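3.2 Mounting, cable routing and daily care of the table cell

The cell at Sakimbridge is one of two bimanual cells used in this study, and it is the one on which all table-setting episodes were recorded. In the following we describe how it is set up and how it was kept in working order, because small changes in the mounting turned out to influence the results more than the choice of the controller. The second cell, at Dundau, follows the same drawing and differs only in the height of the table.

Both arms are fixed to one black metal frame, which is mounted on the surface of a wooden worktable. A long rail runs along the far edge and doubled rails run along the left and right sides, where the bases of the arms are attached. In an earlier version each arm was clamped to the wood directly. With this solution the distance between the two bases changed by up to 2 mm during a week of recording, and the calibration between the arms had to be repeated every morning. After the frame was introduced, the calibration was repeated only when a bolt had been opened.

The frame is aligned in the following order. First the far rail is fixed and checked with a straight edge. Then the side rails are placed and their diagonal braces are tightened by hand. The bases are mounted next, and only after this step the braces receive their final torque. When the order was changed, we observed that the right base was pulled slightly inward, and the planned paths of the two grippers came too near to each other in the middle of the table.

Cables need special attention. Each arm carries its own cable along the outside of the links, and the length of the free loop at the wrist is a compromise. A short loop pulls on the connector when the wrist turns fully, and a long loop can touch the objects on the table. We mark the correct length with a ring of tape at the forearm and compare the loop with this mark before the first episode of the day. Connectors of the type Fogh were replaced after 424 hours of operation on the left arm, when the signal of the gripper encoder had become unstable.

The object set for the table-setting task consists of a bowl, a drinking glass, a gray placemat and cutlery. A typical arrangement during work in the cell is given in Figure 4.

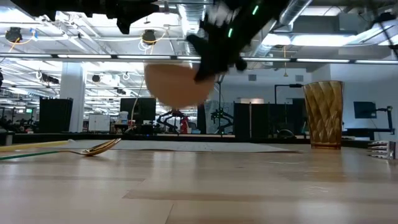
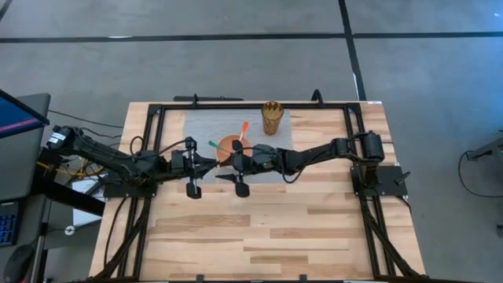 Figure 4. The table cell with both arms, the bowl and the amber glass, in two views.

Edeltraud Lammers objected, after reading an early version of this section, that a rigid frame hides the problem of the table and does not solve it. In her opinion the wooden top will still bend under the weight of the arms, "and then your frame bends together with it, only more slowly, so that you will notice it later." She recommended to measure the height of the rails at fixed points and to keep a written record. We consider this remark as justified. Since May the height is measured at 10 points every Thursday, before the arms are switched on, and the values are written in the log of the cell. Until now the largest difference between two neighboring measurements stayed below the limit at which we would place a shim under the rail.

The gripper fingers are inspected at the same occasion. We look for wear at the tips and for play in the finger joint, which is tested by pressing the closed fingers lightly to the side. Fingers are always replaced as a pair. A single new finger closes a little earlier than the old one and moves a thin object, such as the handle of a spoon, before the grasp is complete. After a replacement the zero position of the gripper is taught again with the Prellham gauge, and three test grasps on the rim of the bowl are performed at low speed.

In total 1912 episodes were recorded in this cell. The recordings were interrupted once for a longer time, when a brake in the shoulder of the right arm did not release. The arm was taken off together with its mounting plate, so that the position of the plate relative to the arm was kept, and the plate was set back against two stops on the side rail. The calibration error after this repair was within the range of the previous weeks. We therefore did not treat the episodes before and after the repair as separate groups in Section 4.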